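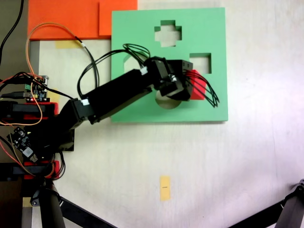

### 4.2 Recording by remote control

1. Put the sorting board within reach of the follower arm. Start Paseo and wait for the status line to read "Ready".
2. Set the episode length to 45 seconds and press **R**.
3. Move the leader arm slowly. Bring the block over its opening – keep the wrist level – and open the gripper.

**Caution:** Keep hands off the table while the follower is powered.
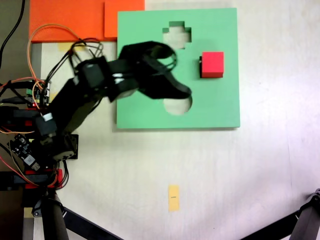

4. Press **S** to save or **X** to discard. Discard any episode where you bumped the board.
5. Reset the block by hand in a new spot and repeat until you have 200 saved episodes.

**Note:** If a servo goes over 45 °C, Paseo pauses. Let the arm cool, then press **R** again. For error 123, see section 7.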